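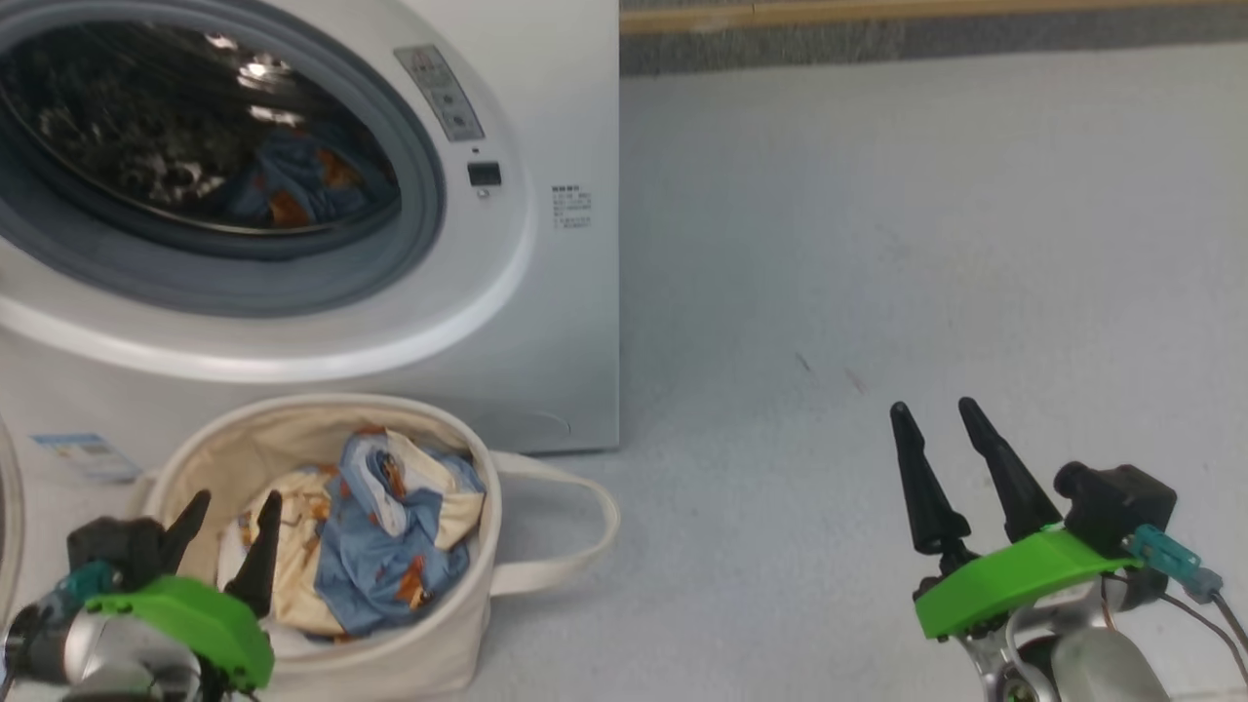 **Gasitz : la laverie de quartier rouvre, le linge pour enfants d'abord**

Réouverture ce matin, 7 heures, de la laverie de Gasitz, après un mois de février passé portes closes. Fuite sous la dalle, canalisation refaite, peinture dans la foulée. Les premiers clients attendaient déjà sur le trottoir, paniers au bras.

Le local appartient toujours à la commune. L'exploitation, elle, passe à l'association Emora, qui tenait jusqu'ici une bourse aux vêtements deux rues plus haut. Elle garde la bourse et ajoute le lavage. Tout ce qui est donné pour les petits - draps, housses de couette, pyjamas, turbulettes - sera désormais lavé sur place avant d'être remis en rayon. Auparavant les bénévoles emportaient les sacs chez elles, ce qui posait des soucis de délais et, parfois, de couettes jamais revenues.

« On avait des draps dans trois appartements différents, on ne savait plus qui avait quoi », raconte Elfriede Egger, responsable du tri. Elle a gardé son cahier à spirale. Chaque lot y est inscrit à l'entrée, avec la température demandée et le nom de la personne qui le plie.

Sur le choix des machines, peu de surprises. Des modèles à hublot, chargement par l'avant, du matériel domestique plutôt que du gros semi-professionnel. Nelu Mocanu, qui a suivi les travaux pour l'entreprise Schwaiger, défend l'option : moins cher à l'achat, plus simple à changer en cas de panne. Il reconaît que les programmes sont longs. Les grandes couettes, celles des lits doubles, devront aller ailleurs.

Les notices imprimées sur certains appareils ne sont pas en français. Une feuille traduite sera affichée au mur d'ici la fin du mois, promet l'association. En attendant, demander à l'accueil, et ne pas appuyer au hasard.

Côté budget, la facture des travaux dépasse un peu les prévisions : 967 euros de plus, à cause d'un siphon de sol à reprendre entièrement. La commune prend le dépassement à sa charge. Emora paie l'eau, l'électricité et la lessive.

**Ce qui change pour les usagers**

- Ouverture de 7 h à 12 h, puis reprise en milieu d'après-midi. L'horaire exact du soir est encore en discussion.
- Le linge de lit d'enfant passe en priorité le matin. Les autres lessives l'après-midi.
- Paniers souples acceptés, à condition de ne pas les laisser devant les hublots. Il faut pouvoir ouvrir les portes en grand.
- Pas de lessive en poudre, les bacs se bouchent. Liquide seulement.
- Vider les poches !! Un feutre oublié dans un pyjama et c'est toute la charge qui y passe.

Pour les tissus imprimés, ceux avec des animaux ou des personnages, Ottilie Lüthi conseille le lavage à l'envers, à basse température, couleurs claires ensemble. Elle a tenu longtemps une mercerie à Prokstead et donne un coup de main au pliage. Les motifs orange dégorgent parfois au premier lavage, dit-elle, surtout sur fond clair. Dans le doute, un essai seul. Et pas de séchage en plein soleil.

Les dons, eux, ne faiblissent pas. Environ 200 pièces de literie attendent dans la réserve, déposées pendant la fermeture. Il faudra plusieurs semaines pour en venir à bout. L'association demande donc d'éviter les gros apports pour le moment, sauf les draps housses pour petit lit, toujours très demandés, et les taies. Les oreillers ne sont pas repris.

Tout n'est pas réglé. Theresia Reisinger, qui habite au-dessus du local, s'inquiète du bruit de l'essorage tôt le matin. Des tapis en caoutchouc ont été commandés, pas encore livrés. D'ici là, pas d'essorage rapide avant 9 heures, assure Emora. La riveraine attend de voir. Elle a aussi réclamé que la porte du fond reste fermée, demande acceptée.

Autre point en suspens, le paiement. Les jetons de l'ancienne laverie ne sont plus valables mais peuvent être échangés à l'accueil jusqu'au printemps. La carte bancaire, pas avant l'été, selon Vinzenz Gruber, en charge du dossier à la mairie. Prévoir de la monaie.

Pour donner un peu de temps au pliage ou au tri, s'inscrire directement sur place, une liste est posée à côté du registre. Les matinées sont déjà bien remplies, il manque surtout du monde en fin de journée.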